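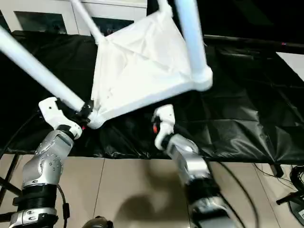 Placing a death notice after the funeral has been held

My late uncle was buried privately in November, with only close family present. We would now like a notice to appear in the local paper and on the Prernen memorial pages. Is it acceptable to publish one after the service, and must it list every surviving relative? The newspaper's form allows 500 characters.
Posted by Abla Mahasneh, 2/12/22

Charoen Ratanaporn
It is quite acceptable. The usual wording is "A private funeral has taken place", followed by details of any memorial gathering. Most papers will ask for the name of the funeral director so that the death can be confirmed, and you should have this ready before you telephone.

There is no duty to name every relative. With 500 characters, I would suggest his full name, his age, the town, his wife or partner, his children by first name, and a total for the grandchildren. Our own notice for my father, who was 87, came to roughly 60 words and nothing of importance was left out.
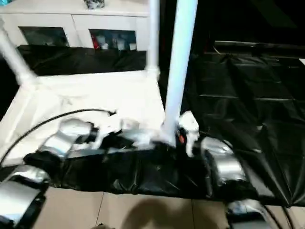
White cabinet with dark glass panels.

Please have a second member of the family read the proof – names are the most common error, and a printed correction may be charged for.

Ghassan Saliba
We did not name everyone and a cousin was upset. Ask first.

Leen Farah
I agree with the first reply. I would add that the online page and the printed notice need not match. The Vilard paper printed a short notice for my aunt, and the longer text, with her years at Sleiman and the names of all the family, was placed online a week later.

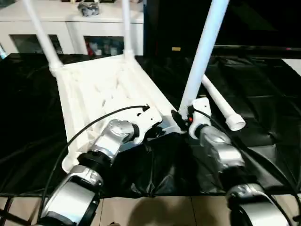
White plastic chair on its back.

If donations are requested in place of flowers, kindly give the charity's full name and a closing date.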